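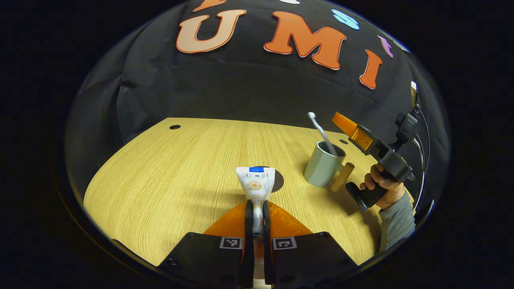 Medve Foam Letter Backdrop Set
By Genalyn Agbayani, February
14 comments | 62 shares

Black cloth, big foam letters, somewhere to pin them. The Medve set has been in the Onden catalog longer than most of the staff, and it still sells to the same crowd: classrooms, hallway displays, people selling mugs from a folding table, and anyone who has ever looked at a bare wall behind a desk and felt judged by it.

What you get is a length of black fabric, a bag of cut-out letters and shapes, and a packet of pins. What you don't get is an iron. The cloth ships folded and it remembers every fold. Hang it overnight and the worst creases relax a little. The rest will stay with you, like relatives, until you take a steamer to them.

The letters

Most of the letters are in the orange family, which Medve divides into more shades than we would have thought worth the trouble. There is a bright orange with a white border, and a peach with a darker orange outline for people who find the bright one a bit much. A few light blue and purple pieces go in the bag as well, so that your message has somewhere to rest its eyes.

They are cut from craft foam and weigh next to nothing. One pin through the top holds a letter up. One pin also lets it lean, and the narrow ones lean first. Two pins will keep an "I" standing straight. We have sold this set to a great many people who said they would use two pins.

Vowels run out before anything else. If your sign has more than three E's in it, order the spare vowel bag at the same time and save yourself the shipping. Customers have got by with a 3 turned backward, and we wish them well.

Hanging it behind a table

The cloth is meant to drape behind a desk or table and come down to meet the back edge of the top. On a straight edge this takes five minutes. On a curved one, start in the middle and work out toward the sides, letting the fabric follow the bend. If you start from one end you will arrive at the other with a large armful of spare cloth and nowhere to put it.

Pale wood tops look good against the black. So do white ones, though they show lint, and the cloth is generous with its lint for the first week. Run a sticky roller over it before you hang it and again the next morning.

If your table has cable holes near the back, keep them clear of the fabric. Barış Tuncer in our returns department has seen what happens when someone threads a lamp cord through the hole and the backdrop together and then moves the lamp.

Keep the letters above the height of whatever lives on the table. A mug, a toothpaste tube, a pencil cup: anything that stands up will hide the bottom row from people sitting down, and a word missing its lower third tends to get read as a different word.

Care

Cold wash, line dry, letters off first. (Please. Letters off first.) Foam pieces wipe clean with a damp cloth. Don't leave them on a sunny windowsill, where the orange fades toward the peach and you lose the difference you paid for. Store them flat in the bag. Rolled letters stay rolled.

What buyers say

"Letters are good and the color is cheerful. Cloth came out of the bag looking like a road map. Steamed it, fine now." Dorottya Balogh

"Pinned it up on Saturday and the M was on the floor by lunch. Added another pin. I had been warned on this very page." Csaba Somogyi

"I wanted green. There is no green. Four stars." Tímea Gál

Questions we get

Does it work on a painted wall? Yes, if you don't mind pinholes. Landlords mind pinholes.

Will tape hold the letters? On the cloth, for almost an afternoon.

Can I buy just the purple ones? No. We asked Medve and they said no to us too.

Is the cloth see-through? Against a bright window, a little. Hang it double if that bothers you.

Recently viewed

Medve spare vowel bag
Nuvden handheld steamer, travel size
Drakthorpe steel pins, tub of 3,000
Nuvden lint roller, pack of 2
Drakthorpe cable hole covers, black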